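Chapter 4
Lightness, Gloss, and the Choice of a Finish

Revised 2020-03-04

Terms introduced in this chapter: reflectance, specular reflection, diffuse reflection, gloss unit, sheen, veiling glare, burnishing

4.1 Two properties that are often confused

The previous chapter treated the color of a surface as a single thing to be measured and matched. In practice a finish is ordered by color and by gloss, and the two are set separately at the mill or the paint shop. A white panel can be flat or shiny. So can a black one. A buyer who writes only "white" on an order has left half of the finish to the supplier.

Lightness describes how much of the light that falls on a surface comes back from it, taken over all directions. A surface that returns most of the light is called light; one that returns little is called dark. The measured quantity is reflectance, and it is given as a share of the light that arrives.

Gloss describes where the returned light goes. On a rough surface, at the scale that matters here, light leaves in every direction and the surface looks nearly the same from any seat in the room. This is diffuse reflection. On a smooth surface a part of the light leaves at the same angle at which it came in, as it would from a mirror. This is specular reflection, and it is what the eye reads as shine.

Most finishes do both. A varnished desk returns some light from the top of the varnish, where it acts as a weak mirror, and some from the wood below, where it is scattered. The first part has the color of the lamp. The second part has the color of the wood. When a dark desk looks gray near a window, the observer is seeing the first part laid over the second. 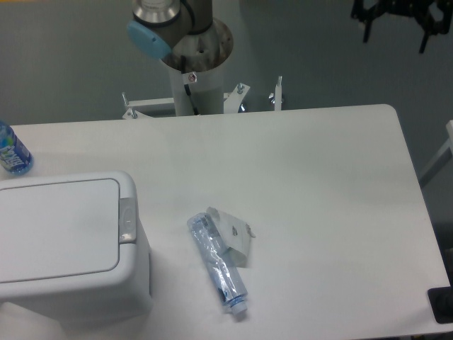 Figure 4.1. White table with rounded corners and a smooth matte surface on a pale gray floor.

4.2 Light surfaces beside light floors

A light work surface raises the general brightness of a room, and for this reason it is common in drafting rooms, laboratories, and sewing rooms. Light that would be absorbed by a dark top is sent back to the ceiling and used again. The gain depends on the floor and walls as well. Over a dark floor, a white top stands out strongly and its edge is easy to see. Over a pale floor the edge contrast is lower, and people with reduced vision may find it harder to judge where the top ends.

There are several ordinary remedies. An edge band in a darker color is the cheapest. A floor covering one or two steps darker than the top is better where the floor is due to be replaced anyway. Lighting from one side will throw a shadow under the edge, but the shadow moves with the lamp and should not be relied on.

The reading room of the Bumutance town library is used through this chapter as a worked case. The room was refitted with white tops on a light floor. The tops were ordered by color only, and the supplier delivered them in a semi-gloss called Thevar Clear. Complaints began in March, when the sun reached the south windows at a low angle in the late afternoon. The color of the tops was correct and within tolerance. The complaints concerned the gloss.

4.3 Veiling glare

When the mirror part of the reflection reaches the eye together with the print on a page or the mark on a sheet, the contrast of the print falls. The dark ink is no longer dark, because a layer of lamp light has been added to it. This is veiling glare. It differs from ordinary glare, in which a bright source is seen directly and the discomfort is felt at once. Veiling glare is often not noticed as such. People tilt the page, shift the chair, or report that the lamp is too weak, and a stronger lamp makes the matter worse.

The following conditions favor it:

— the source is small and bright
— the source stands in front of the worker, above the far edge of the work
— the paper, film, or top has a visible shine
— the work lies flat and cannot be tilted

A change to any one of these will reduce the effect. In a fixed room the source is usually hard to move, and the finish is the item over which the designer has the most control.
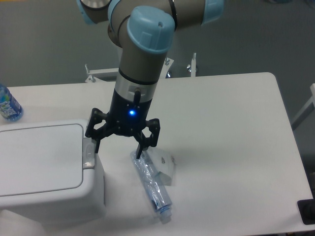

One reader of the earlier edition wrote that this advice is too simple: "A dead flat top cures the glare and then shows every fingerprint and pencil rub by the end of the first term. We went back to satin." The point is a fair one and is taken up in Section 4.5. A low-gloss surface gets its look from a fine roughness, and that roughness holds grease and graphite. It can also be polished smooth by use, an effect known as burnishing. The result is a shiny patch where the forearms rest, on a top that is otherwise flat.

4.4 Measuring gloss

Gloss is measured with a glossmeter, a small box that is set down on the surface. A lamp inside sends a beam at a fixed angle and a sensor reads the part that leaves at the matching angle. The reading is given in gloss units on a scale tied to a polished black glass standard.

The angle matters. All surfaces look shinier as the angle becomes more grazing, which any reader can confirm by looking along a sheet of plain paper toward a window. A reading without its angle is of no use. The middle angle serves for most finishes. If the middle angle gives a reading above 70 units, the measurement is repeated at the steeper angle, which separates high-gloss samples better. Very flat finishes are repeated at the grazing angle, at which they are called high or low in sheen.

Three cautions apply. The meter must sit flat, so it cannot be used on narrow trim or curved parts. The surface must be clean. And painted or plastic panels should not be compared with bare metal by number alone, as metal gives a strong mirror reflection by its nature and may read beyond the top of the scale meant for coatings.

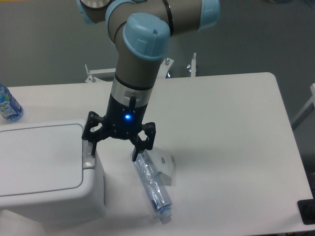

Figure 4.2. Different finishes together: a polished silver collar catches the light below light blue and gray parts.

4.5 Wear and cleaning

A finish should be judged in the state it will reach, and a fresh sample shows only the starting point. The usual check is a rub test. A pad is drawn back and forth over the sample under a fixed load, and gloss is read before and after. In the Bumutance case, samples of Thevar Clear and of a flatter product, Avanis Low, were rubbed for 2000 strokes by the Hendine finishing shop. Thevar Clear lost a little gloss. Avanis Low gained some, in a band the width of the pad.

Neither result settles the choice. A small rise on a flat top may be quite acceptable if it is even across the working area. A band is more visible than a general change of the same size. Cleaning agents should be tested in the same way, with the cloth and the dilution that will be used in the building.

Section 4.6 sets out the form of a finish specification, in which color, gloss, angle of measurement, and permitted change after rubbing are each given their own line.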